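The machines learn from our hands, so pay the hands

49 shares 7 comments

When Clumura opened its training room in Rarnberg, the people hired to work there came mostly from the packing floor. They knew how to fold a carton and seat a bottle so it didn't tip. Now they do those same motions with a pair of hand-held grippers, over and over, so a robot can learn them.

I worked the packing floor for seven years and the training room since November. The new job is easier on the back and harder on the wrists. A good shift is 100 clean takes. A take is thrown out if you hesitate, and people who never thought about how they pick things up now think about it all day.

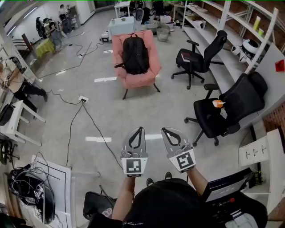

A gripper in each hand, each with its black-and-white marker, in the training room.

Management calls this an upgrade, and in some ways it is. The pay is a little better and the room is quieter. But the contract treats us as operators, paid by the hour, and says nothing about what happens once the recordings are finished. The Gazi line will need 1000 takes for each task. After that the line runs on what we showed it.

I don't want the project stopped. Some of those packing jobs wore people out, and I won't miss mine. What I want is a written term — a share of the savings, or a guaranteed place on the maintenance crew with paid training. The Leltatska plant gave its people the second one before the first recording was made. We should have asked then. We can still ask now, while they need the takes.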